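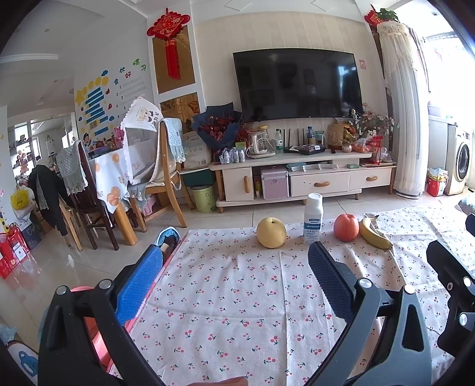

Huiling Xiong asks whether a collector who fumbles a grasp should stop at once and start over. The recording should continue. A short fumble followed by a clean recovery is a useful example, and it is kept. An episode is discarded only when an object leaves the work surface or the collector gives up on the task.

Recording Tabletop Episodes in a Home

These instructions apply to collectors working with the Tona hand-held gripper on the Sandik household set. They cover one session in one room. A session consists of 50 episodes and should be planned for a single morning or afternoon, so that the daylight does not change too much between the first episode and the last.

Before you begin

Charge the gripper fully and check that both fingers open and close without sticking. Wipe the finger pads with a dry cloth. Confirm that the device has storage space for at least 300 short clips.

Choose a low, stable surface. A patterned tablecloth is acceptable, and fold creases need not be ironed out. Leave the rest of the room as the household keeps it – the system must learn to work among ordinary belongings. Put away letters, medicine labels bearing a name, and family photographs.

Setting out the objects

1. Select objects of different shapes. Pieces of fruit such as a pear, an apple and a banana, together with one capped bottle, make a suitable starting group.

2. Place them in a loose row toward the far side of the surface. Objects may touch. A banana resting against an apple is a harder grasp than a banana lying alone, and both cases are wanted.

3. Change the order of the row after every 7 episodes. Turn the bottle so that its label does not always face the same way.

Recording an episode

1. Hold the gripper still over the near side of the cloth, fingers open, and start the recording.

2. Move toward the chosen object at an even pace. Do not swing the gripper to look around the room.

3. Close the fingers until the object is held, lift it clear of the cloth, and set it down in a new position.

4. Open the fingers fully, draw back to the starting position, and stop the recording. Most episodes last about 30 seconds.

After the session

Review the first and last episodes before leaving the home. Enter the session in the Braltska log with the room type, the objects used, and the number of discarded episodes. Bruised fruit should be replaced before the next session. Files are uploaded to the Lu server the same evening, and the copies on the device are deleted once the upload has been confirmed.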